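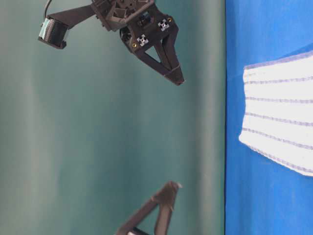 Camera module and its thin black cable

How I learn a vocal harmony by ear

I've been singing backup in Gonoswood for 8 years and I still can't sight-read worth a dime, so everything I know comes off recordings. My method is pretty low-tech!

Pick one short phrase and loop it. Hum the lead until you're bored with it, then stop humming and listen for the voice right under it. On "Tidthorpe," the slow one I'm learning now, the low part enters at 37 seconds and hangs on one note for ages – a great place to start.

Next, find that first note on a keyboard and sing it on "oo." No words yet. I record myself on my phone, play it back and wince a little (you get used to it).

Once the notes stick, add the words and sing against the lead, quietly at first. If you keep sliding up to the melody, put a finger in one ear. My friend Cheuk-hei Kong sings with one headphone off instead, and that works too.

Last, try it with the track turned off. I do the chorus first, then go back for the verses the next day.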